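Galería: el cuarto de la colada de la casa de Bamside

Los textiles de la casa de Bamside se lavan, se doblan y se guardan en un solo cuarto de la planta baja, entre la cocina y el patio trasero. Esta galería recoge el trabajo de una temporada, desde que se vació el armario viejo en marzo hasta que quedó ordenado a finales de agosto. Hay más texto que fotografías. Las fichas se han redactado por orden de tarea y se irán completando con imágenes a medida que se revise el archivo.

La casa tiene tres plantas y se alquila por semanas de mayo a octubre. En los meses fuertes pasan por el cuarto 66 piezas entre salida y entrada: sábanas, fundas, toallas de baño, toallas de manos, paños de cocina y manteles. El inventario completo es mayor, porque cada cama tiene dos juegos y hay una reserva en el altillo.

El cuarto

Mide poco más de tres metros por cuatro. El suelo es de baldosa roja, de la obra original, y las paredes se pintaron de blanco en abril con pintura lavable. La ventana da al norte. En verano se deja abierta desde las siete de la mañana y se cierra cuando empieza a entrar el polvo del camino.

La toma de agua estaba en la pared del fondo y se ha dejado donde estaba. Se cambió la llave de paso, que goteaba, y se añadió un desagüe en el suelo con rejilla desmontable. La rejilla se limpia una vez al mes. El enchufe de la plancha va en circuito aparte.

El armario viejo

Era un armario de pino con dos puertas y cinco baldas, comprado en un almacén de Inthorpe hace bastantes años. Las baldas se habían combado y la de abajo olía a humedad. Se desmontó en una tarde. Las puertas se aprovecharon para el cobertizo y el resto fue al punto limpio.

Al vaciarlo aparecieron manteles que no figuraban en ninguna lista, varias fundas sin pareja y una colcha de ganchillo envuelta en papel. La colcha se lavó a mano y está ahora en la habitación azul.

Las estanterías

Se montaron dos cuerpos de estantería Stokix, de metal pintado, con 39 centímetros de fondo. La primera idea era ponerlos de 51, pero la puerta no abría del todo. Con 39 caben las toallas grandes dobladas en tres a lo largo y luego por la mitad. Las sábanas bajeras de la cama ancha asoman un poco.

Las baldas se regulan con clavijas. La más alta queda para lo que se usa menos: mantas, protectores de colchón, la reserva de almohadas. La más baja se dejó vacía durante un mes para comprobar si subía humedad del suelo. No subió, y ahora guarda los cestos.

La clasificación

La ropa llega mezclada y se separa en cuatro montones: blanco de cama, toallas, color y paños de cocina. Los paños van siempre solos y a temperatura más alta. Las piezas rosas y las granates se lavan juntas desde que una funda granate tiñó media docena de toallas de mano, que pasaron a ser trapos.

Las manchas se tratan antes de meter nada en el tambor. Para la grasa, jabón líquido de vajilla frotado con el dedo y diez minutos de espera. Para el vino, agua fría y bicarbonato. Las de crema solar son las peores y a veces necesitan dos lavados; si no salen a la segunda, la pieza se retira.

El tendido

El patio tiene 18 metros de cuerda repartidos en tres líneas. Las sábanas se tienden dobladas por la mitad, con el pliegue hacia abajo y las pinzas en los bordes. Así el dobladillo se seca antes y no quedan marcas en el centro. Las toallas se sacuden dos veces antes de colgarlas y otra vez al recogerlas.

Cuando llueve se usa la galería acristalada, con dos tendederos plegables. Tardan casi el doble. En esos días no se pone más de una lavadora por la mañana y otra por la tarde, o el cuarto se llena de vapor.

La mesa de doblar

Para doblar hace falta una superficie lisa, despejada y a una altura cómoda. Las piezas rectangulares se extienden primero en plano, se alisan con la palma desde el centro hacia las esquinas y se doblan por el lado largo. La etiqueta queda hacia dentro en el último pliegue. En las toallas se deja a la vista el canto redondo y en los paños, el dobladillo. 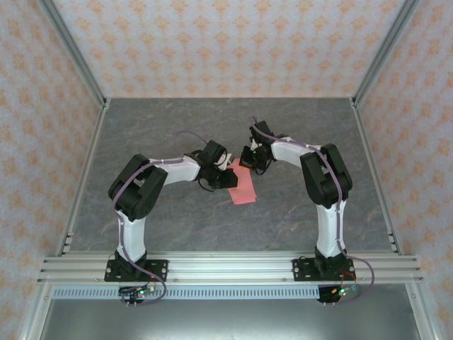

Pieza rosa salmón, al parecer de tela, sobre el tablero gris con dibujo de mármol, colocada en diagonal entre las dos pinzas negras. Cerca de la parte de arriba asoma una punta blanca.

El doblado de las sábanas

Las encimeras no tienen misterio: por la mitad, otra vez por la mitad y en tres. Las bajeras llevan más tiempo. Se meten las manos en dos esquinas, se encaja una dentro de la otra y se repite con las de enfrente. Después se apoya todo en la mesa, se esconde el elástico hacia el interior y se busca un rectángulo. El resultado no es perfecto, pero apila bien.

Cada juego se guarda dentro de una de sus fundas de almohada. Antes las bajeras estaban en una balda y las encimeras en otra, y había que comparar medidas cada vez que se hacía una cama. Ahora se coge un paquete y se sube.

La plancha

Solo se planchan las fundas de almohada, los manteles y las servilletas. Las sábanas, si se doblan recién recogidas de la cuerda, quedan bastante lisas con el peso de las demás. Los manteles de lino se planchan todavía húmedos y por el revés. El de la mesa grande se plancha en dos veces, con una silla al lado para que no arrastre.

La tabla es la de siempre, con funda nueva. Se guarda colgada detrás de la puerta, de un gancho doble atornillado a la pared. La plancha no se guarda hasta que se ha enfriado, y el agua sobrante se vacía en el fregadero.

Las toallas

Hay tres tamaños. Las de baño se doblan en tres a lo largo, las de lavabo en dos y las pequeñas se enrollan. Se colocan por juegos, con la grande debajo. Cada dormitorio tiene un color de ribete, cosido a máquina en una de las esquinas, y eso ahorra mirar etiquetas: azul, verde, ocre y blanco. El blanco es para la habitación del altillo.

No se usa suavizante. Dejó de comprarse hace dos veranos porque las toallas cogían una película que repelía el agua. En su lugar se echa medio vaso de vinagre en el cajetín, un lavado de cada cuatro. El olor desaparece al tenderlas.

Los paños de cocina

Son los que más se gastan. Los de rizo se usan para secar manos y los lisos para vajilla y cristal. Se guardan de pie en un cajón, doblados en un rectángulo estrecho, de modo que se ven todos al abrirlo. Los que tienen quemaduras o agujeros pasan al cubo de trapos, bajo el fregadero.

A principios de temporada se compró una partida nueva en Opoku, la tienda de telas de la calle del mercado de Inthorpe. Se vendía por metros y los bastillados se hicieron en casa. La tela encogió más de lo previsto en el primer lavado, así que los paños del primer corte son algo más cortos que los del segundo. Se usan todos igual.

Las etiquetas

Cada balda lleva una etiqueta de cartulina sujeta con pinza metálica. Al principio eran adhesivas, pero se despegaban con el vapor. Están escritas a lápiz, en mayúsculas, y dicen lo justo: CAMA ANCHA, CAMA ESTRECHA, BAÑO, COCINA, MESA. En la cara interior de la puerta hay una hoja con el número de piezas de cada tipo y una columna para anotar las bajas.

Los cestos

Quedan cuatro, dos de mimbre y dos de plástico con agujeros. Los de mimbre son para ropa limpia y seca. Los de plástico van y vienen del patio y se pueden dejar en el suelo mojado. Se descartó un quinto cesto con ruedas, que no pasaba bien el escalón de la cocina.

La reserva del altillo

Arriba se guardan las mantas de lana y los edredones de invierno, en bolsas de algodón cerradas con cinta. Llevan madera de cedro entre las capas. Se lijan las piezas de cedro al empezar el otoño y vuelven a oler. Las bolsas de plástico al vacío se probaron un invierno y se dejaron: el relleno de los edredones tardó semanas en recuperar el cuerpo.

Lo que falta

Queda por cambiar la junta de la ventana, que deja pasar agua con viento del norte, y por poner un segundo punto de luz sobre la mesa de doblar. Por la tarde, a partir de las seis, cuesta distinguir el blanco roto del blanco en las fundas.

También está pendiente revisar los manteles. Hay varios con medidas que ya no corresponden a ninguna mesa de la casa, y dos tienen zurcidos en el centro. Es posible que se corten para servilletas. Las medidas están apuntadas en la hoja de la puerta, en la parte de atrás.

Las próximas fichas de la galería tratarán de la cocina y de la despensa.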